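3.2 Looking after the hand

Most of what I know about keeping this cell running I learned the slow way, so I'll put down here how we set it up and what we do to it now. The Vusholm cell has one arm, one four-finger-and-thumb hand, and a small camera at the wrist. We moved into the Kidthorpe room in February with the hand bare, and it stayed bare for the first 961 grasps.

That was a mistake. Lint got into the knuckle joints, and the screws there worked loose faster than I would have guessed. I spent a lot of evenings with a hex key and a soft brush! The fix was a dark knit cover that goes over the wrist and the back of the hand and leaves the fingers free. We cut ours a little long on purpose. If it's too short it creeps up during wrist turns, and then you're back to picking fuzz out of brackets.

The cover has its own problems, of course. It sits very close to the lens, so after each change I run the wrist through its full turn and watch the live view. As long as the fingertips stay clear at every angle, I leave it alone. If the hem drops over a knuckle, I pull it back and start again (this can take a few tries, and I have lost my temper with it more than once).

Our routine is simple. Every 206 grasps we stop, roll the hem back, check the knuckle screws, and wipe the black fingertips with a damp cloth. The tips matter most for thin, soft things - a bit of dust and they slide. Then we do 7 test grasps on a folded white item before going back to the task list. I like this check with the hand turned steeply, the way it is in Figure 4, as a loose thumb tends to show up there first.
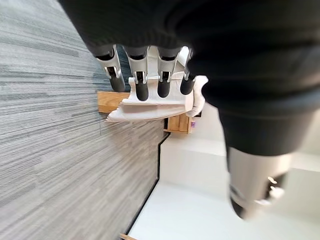
Figure 4. Wrist camera view with the cover fitted: four fingers and the thumb on either side of a folded white item.

With the cover on we logged 2,053 grasps and changed one finger link, the one that reaches farthest. The Ganeson cell runs the same hand and follows the same steps, except that they take the cover off overnight. I haven't tried that yet.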